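Home | Products | Support | Manuals | Contact

Print this page | E-mail this page

Andano Garment Steamer, Owner's Guide
Section 4: Filling, Steaming, and Care of Small Items

Read Section 1 (Safety) before you plug in the steamer for the first time. This section covers filling the tank, warming up, steaming hanging clothes, and steaming hats and other small items.

4.1 Before you fill the tank

1. Set the base on a level, hard floor. Do not stand it on a thick rug, where it can tip when you pull on the hose.
2. Check that the power switch is in the OFF position and the cord is unplugged.
3. Raise the pole until both clips snap shut. If a clip will not close, turn the upper pole a quarter turn and try again.
4. Hang the steam head on its hook. The hose should run straight up from the base with no sharp bends.

Note: The pole can be used at any height, but the hose drains best when the pole is fully raised. A low hose collects water in the loop, and you will hear it gurgle.

4.2 Filling the tank

1. Lift the tank straight up by its handle and turn it over.
2. Unscrew the cap counterclockwise.
3. Fill with cold tap water to the MAX line. If your water is hard, use half tap water and half distilled water.
4. Screw the cap back on by hand. Do not use pliers.
5. Turn the tank right side up over a sink and wait a few seconds. A drip or two is normal. A steady drip means the cap is crooked or the washer is missing.
6. Lower the tank onto the base and press down until it sits flat.

CAUTION: Do not add vinegar, perfume, starch, fabric softener, or scented water to the tank. These leave a film in the heater and will void the warranty. Vinegar is used only for descaling, as set out in Section 6.

4.3 Warming up

1. Plug the cord into a grounded wall outlet. Do not use an extension cord.
2. Turn the switch to ON. The orange light comes on.
3. Wait until the light turns green. From a cold start this takes 90 seconds.
4. Point the steam head away from yourself and away from the garment, and let it run until any spitting stops.

The first time you use the steamer you may notice a faint smell from the heater. Run a full tank through it near an open window before you steam any clothes.

WARNING: Steam burns. Keep your free hand out of the path of the steam head at all times. Never steam clothing while someone is wearing it. Keep children and pets out of the room while the green light is on.

4.4 Steaming hanging clothes

1. Empty all pockets. Hang the garment on the built-in hanger and fasten the top button.
2. Check the care label. If it says "do not steam" or "dry clean only," stop and ask your cleaner.
3. Hold the bottom hem with your free hand and pull down lightly.
4. Start at the top and move the steam head down slowly. Let the head just touch cotton and linen. Keep it an inch away from silk, velvet, and anything with a print.
5. Steam heavy fabric from the inside first, then the outside.
6. Let the garment hang for 9 minutes before you wear it or put it away. Clothes that go straight into a closet will pick up new creases while they are still damp.

For pleats, clip the bottom of each pleat with a plain wooden clothespin and steam from top to bottom. For collars, lay the collar flat against the hanger bar and steam from the points toward the back.

If the steam stops while the green light is on, the hose is probably kinked or holding water. Raise the steam head above your shoulder until the hose clears, then go on.

4.5 Steaming hats and other small items

Small items dry faster than coats and dresses, but they lose their shape more easily. Use the LOW setting for everything in this part.

1. Brush off dust and lint with a soft brush, working in one direction.
2. Test the steam on a hidden spot, such as the inside of the crown. Wait for it to dry and look for color change or water marks.
3. Place the hat over an upturned bowl or a rolled hand towel. Do not steam a hat while holding it in your hand.
4. Steam the crown in short passes, keeping the head 3 inches away. Ease creases out along the seams with a soft brush.
5. Steam the brim last and for no more than a few seconds at a time. Many brims have a stiff insert, and some older ones are made of cardboard, which will warp.
6. Leave the hat on the bowl or towel until it is fully dry. 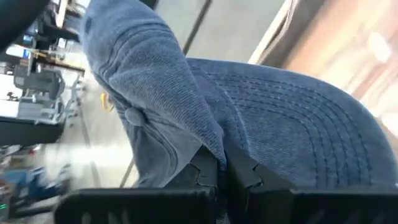 Fig. 4-3. Denim cap with topstitched brim. Follow the curve of the stitching when steaming this type of brim.

Note: Steam relaxes creases but does not restore color. Lighter patches on worn denim will stay as they are.

Neckties: hang the tie over the hanger bar with the wide end in front. Hold the head 2 inches away and do not press. Pressing flattens the rolled edge.

Scarves and gloves: steam scarves over the bar as you would a tie. Do not steam leather or suede gloves.

4.6 Shutting down

1. Turn the switch to OFF and unplug the cord.
2. Hold the steam head up for a moment so the water in the hose runs back to the base.
3. Let the steamer cool for 30 minutes.
4. Remove the tank and pour out what is left. Open the drain plug under the base and tip the base over a sink.
5. Replace the plug and store the steamer upright. Do not wind the hose tightly around the pole.

CAUTION: Do not leave water in the base between uses, and do not store the steamer where it may freeze.

Replacement washers and tank caps are listed in Section 8. Spare hoses can be ordered through the Trirdale parts counter; give the model number from the plate under the base.

Section 4 prepared by Otakar Zelenák. Steps checked by Rafferty Doucet. Revised October.

Next: Section 5, Using the Crease Clip and Fabric Brush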